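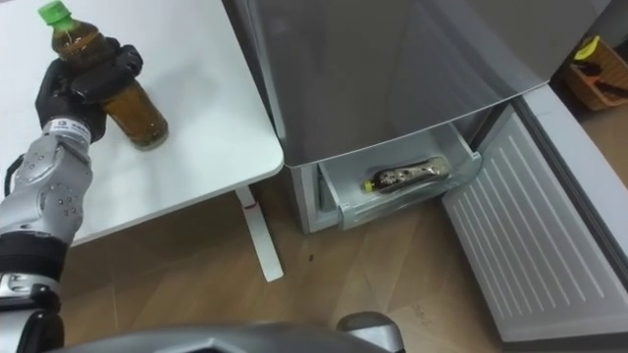
Marleny Huamán reached the top of Skornness hill with 37 steps still to climb, and she took them two at a time! The whole bay lay open under the lighthouse, pink and gold and enormous.

"You came!" shouted Glenys Lloyd, leaning out over the rail with her hair blown straight up. "Quick, they're turning!"

And they were – geese, 400 of them by Glenys's tally, wheeling in off the sea so low that Marleny felt the wind of their wings. She laughed until her ribs hurt.

"Again tomorrow?" asked Glenys.

"Every morning till April," said Marleny.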